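Trandmont Padded Table Mat: A Few Months of Spills, Drops and Ball Games

I should say at the start that I am fussy about tables. Ours is a light wood one that my husband Mattes Gerlach sanded down and oiled over one very long Saturday, and I promised him I would look after it. That promise is the whole reason I ended up with the Trandmont mat, and I've been meaning to write up my thoughts ever since July, when a neighbor asked if it was worth the money.

What you get

It's a padded mat with a navy denim-style cover, soft to the touch and thick enough that a cup set down in a hurry lands without that awful knock. It arrives rolled up in a cardboard sleeve and needs a night flat on the floor before it behaves itself. Even then you'll see some light wrinkling on the top. I tried smoothing ours by hand, then with a warm iron through a tea towel (it helped for a day or two!), and in the end I just made my peace with it. The wrinkles don't bother anybody who is busy playing.

Keeping it in place

My one real grumble is that there's no grip underneath, so on a smooth tabletop it creeps toward whoever is leaning on it. The answer is ordinary black binder clips, the kind you already have in a drawer. Clip the sides and a back corner and it stays where you put it. I'd have liked Trandmont to include a few in the sleeve, but a box from the stationery store cost me next to nothing.

Cups and balls on it

This is where I've grown really fond of the thing. Plastic cups tip over all the time in any ball-and-cup game, and on bare wood they clatter and skid off the far side. On the padding they land softly, and a small ball loses its speed before it gets to the edge - most of the time, anyway. The dark blue is a nice background too, since a red cup or a bright green ball shows up on it right away, even in the evening with only the one lamp on.

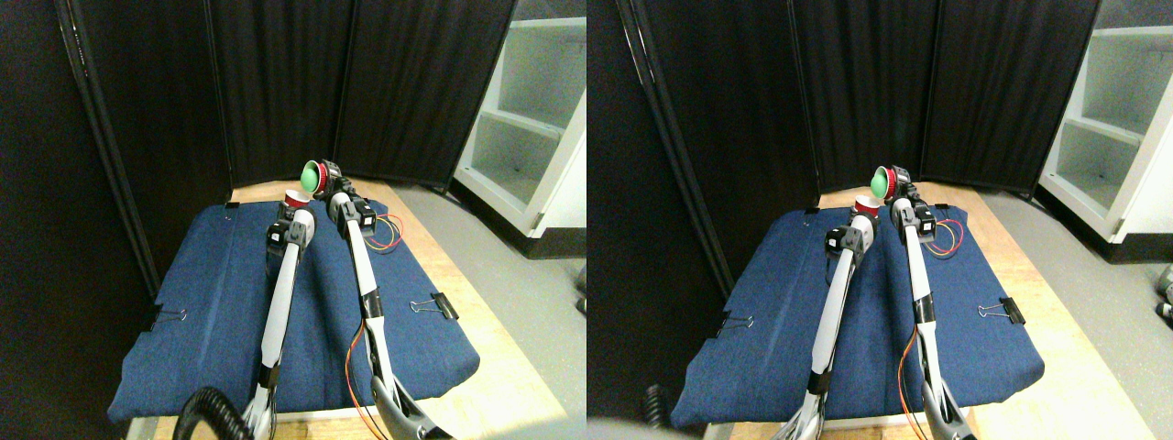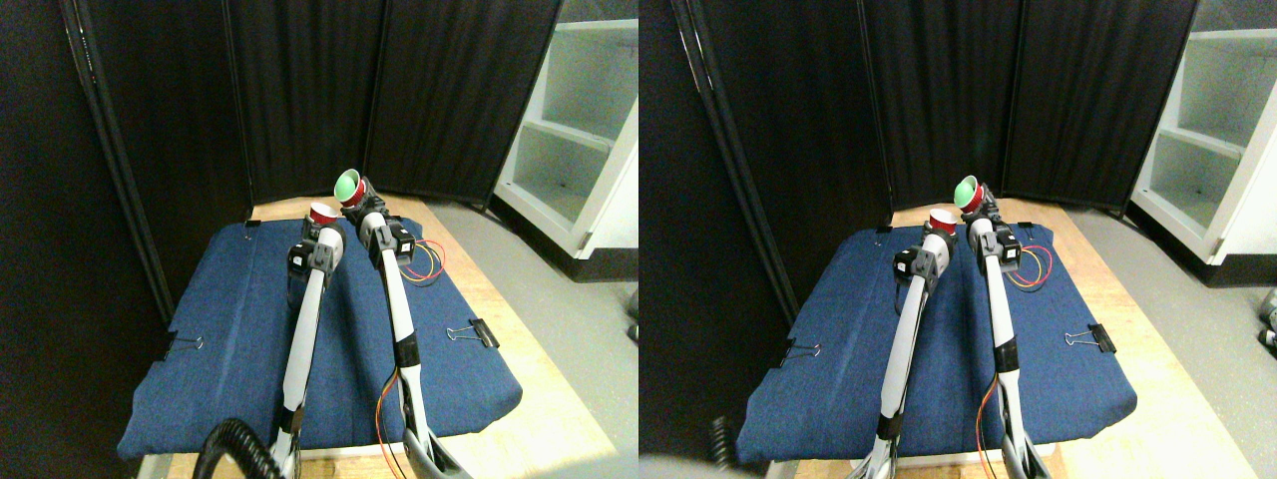
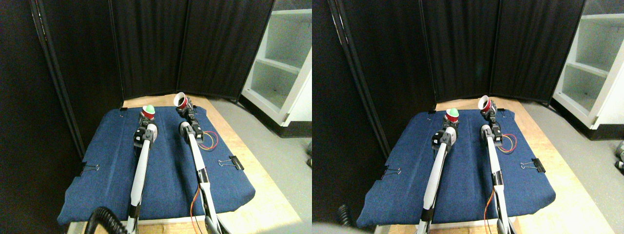
Red cups on the blue mat, clips on.

Cleaning and wear

Crumbs brush off, and a damp cloth takes care of juice if you're reasonably quick. Lint is another story, and I keep a sticky roller close by. The seams on ours are holding up well and the color hasn't faded.

Would I buy it again? Yes, and I've already told my friend Mawar Setiawan to get one for her craft table, although she wants it in gray and so far I've only ever found it in the blue.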